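Dorkenport Student Robotics Club
Workshop Tips: Bag and Bin Liner Practice

Members preparing for the household tasks event in December are asked to read these notes before reserving a practice table. The notes apply to hand-held gripper sessions. Rules for the Dukska arm are kept on a separate page.

Setting up the table

Clear the tabletop of everything the task does not call for. Lay the plastic lengthwise and set the container beside it, with room for both grippers. Route each cable off the side of the table and check that it can follow the full reach of your arm. Long sleeves should fit closely at the wrist.

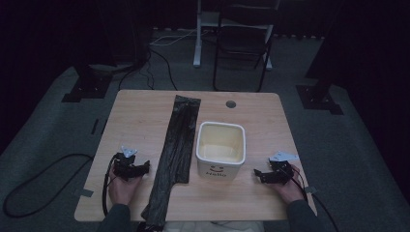
Choose a container with a stable base. Light containers tend to slide when the liner is pulled over the rim, and a slide of even 2 inches will spoil a run. Members may practice with any pot or bin from the Cinia cabinet, provided it is returned clean.

Handling thin plastic

Thin bags cling to themselves and are difficult to open with rigid fingers. Rub the open end between your palms before the run begins. During the run, take hold of a gathered fold - a single layer slips out easily - and close the fingers fully before lifting. Move slowly. If the plastic twists, set it down and begin the grasp again.

Keep the marker plates uncovered at all times. A loose fold lying across a plate will interrupt tracking, and the run must then be recorded again.
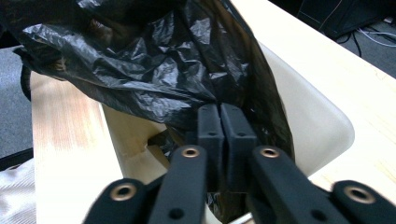
Black plastic bag held at its gathered end between the finger pads.

Care of the grippers

Wipe the finger pads with a dry cloth after each session. Do not use kitchen cleaners or oil. Report a loose linkage on the De Luca sheet, and leave the gripper on the repair shelf.

Reusing bags

Bags without tears should be flattened, folded in thirds and placed in drawer 371. Torn bags go in the recycling bin by the door.

Last revised November 16, 2020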